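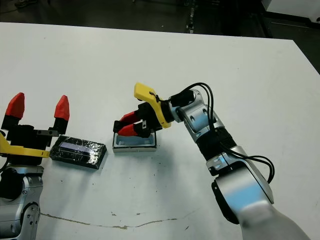
Figure 3. Two-arm cell during a recorded run, seen from the head position. The right gripper is at the tray; the left gripper is open beside a wrapped block.

4.2 What the rules leave out

Most of the guidance we were asked to follow deals with the arms. It sets limits on speed and force, says where the stop button must be and lists who may stand inside the marked area. We have no quarrel with any of that. Our doubts concern the pages on "task conditions", which take up less than a sheet in the Plirneck code and are treated by most labs as a form to be filled in once and filed.

Take the worktop. The code asks that it be "clean, level and of uniform colour". The table in Figure 3 would pass on a quick look, and ours was in fact passed by two separate checkers. It also has specks and scuffs near the middle and a thin brownish line, a crack or a stain, running along the near side. Whether marks like these matter depends on what the system has learned to look at, and the code has no test for that. Brunton and Lu argue that small marks average out over a large enough set of runs. They may be right, but their own set was recorded on one table, so the marks had no chance to average out with anything.

Surface finish is handled no better. Objects are to be logged by size, weight and main colour. A block with a crinkled, shiny black covering is therefore logged as "black", although a bright strip of reflected light lies along its top and will shift whenever the block is turned. Kombo raised this at the Gollumau meeting in November and was told that finish could go in the free-text box. Of the 1267 log sheets we were given, 40 had anything at all written there, and most of those entries were about lighting faults.

The third gap is the idle arm. The code defines a run as two-handed if "both arms are present and powered". By that wording, a run in which one gripper does all the work while the other stays parked counts the same as one in which the two share a load. A single still cannot settle which kind of run it came from, and we would not ask it to. The log could settle it, if it held a start and end time for each arm, but it does not. Claims of "over 2000 two-handed runs", as in the Demchenko report, should be read with this in mind.

We tried a stricter reading of the code on 300 runs from the Kirnen cell. Fu and Yip marked each run separately, without seeing the other's sheet, and noted which arm touched what and when. They agreed well on contact with the tray. They agreed poorly on what counted as "ready", a word the code uses four times and never explains. Fu took it to mean open and still; Yip took it to mean within reach of the next object. Both readings are fair - which is our complaint.

It may be said that a code has to be short or people will not use it. We have heard this often and have yet to see it tested. Adding a start and end time for each arm, a dated picture of the bare worktop and a finish entry with a fixed set of choices would lengthen the present form by five lines. We make no claim that this would give better robots. It would let a reader check what was done, and the present form does not.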